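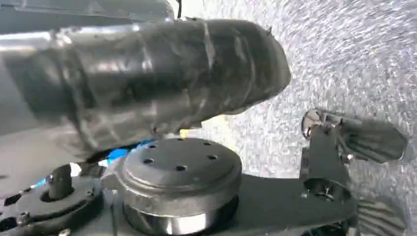 What color floor hides the most in a room where you make stuff all day?
Light gray with a speckle in it, and I will die on this hill. Plain white shows everything, plain black shows dust like you wouldn't believe, and speckled gray just sort of shrugs and carries on.

2/ Some background for the new people. I moved out of the shared studio in Clarkamgate and into my own little workroom, and the floor was the one thing I got to pick. Two samples made the final round. I carried both of them in my bag for most of May like a crazy person and kept putting them down in different light.

3/ The runner-up was a dark brown called Bremo. Gorgeous! Looked like chocolate cake! Then I dropped a pinch of sanding dust on it and it looked like somebody had sneezed flour. Goodbye Bremo.

4/ The winner was a fine-grained light gray from Karunaratne. At arm's length you see the speckle, and from standing height it all blends together. Same pinch of dust, and I had to get down on my knees to find it.

5/ Which brings me to the downside. It hides dirt and it ALSO hides anything small you'd like to see again. Washers, clear beads, silver screws, the little nub off the end of a glue tube. Gone. I've found screws with my bare feet that I gave up on weeks before.

6/ My fix is a flashlight laid flat on the floor. Turn off the overhead light, roll the flashlight slowly side to side, and look for the long shadows. Works on metal really well, works on beads pretty well, does nothing at all for thread.

7/ For thread you want a rubber glove. Slightly damp, drag it toward you in short strokes, and it all balls up. Chaminda Seneviratne taught me this one, and I've since thrown out a lint roller that cost me way too much.

8/ Tape is its own category. Scraps of tape land sticky side down, pick up grit, and then you step on them and it's a whole relationship. I peel them up the same day. If one has been there a while and left gunk, I rub it with a soft pencil eraser before I try anything wet.

9/ On anything wet: test a corner. I know, I know, everyone says it. I skipped it once with a Ciniler spray and ended up with one very clean circle, so then I had to do the entire rest of the room to match. My arms hurt for days.

10/ Vacuuming: slow. Slower than you think. I do one pass going toward the door and one pass across, and the pass across always picks up more. Empty the canister before you start, especially if you've been sanding.

11/ A few of you asked what it cost. The room came to 1548 all in, and 917 of that was the flooring itself. The rest was prep, edging and the guy with the knee pads. I kept another 100 back for surprises and spent it on a good mat for under the bench.

12/ Nuwan Sivakumar wants to know if the gray makes the room feel cold. A little, in the morning! I put a warmer bulb in the lamp and it helped more than I figured it would. A rug would help too, but then I'd be vacuuming a rug, and I just told you how long the floor takes.

13/ Would I pick it again? For a workroom, in a heartbeat. For a bedroom I'd go warmer, maybe oatmeal, something with a bit of yellow in it.

14/ Last thing, buy a spare piece and stash it somewhere flat. Mine's behind the shelves. I've already cut one small patch out of it after a hot glue incident that I'm not ready to talk about.

15/ Ok, back to hunting for a washer. If you've got a trick for thread that doesn't involve a glove, reply and I'll try it this week.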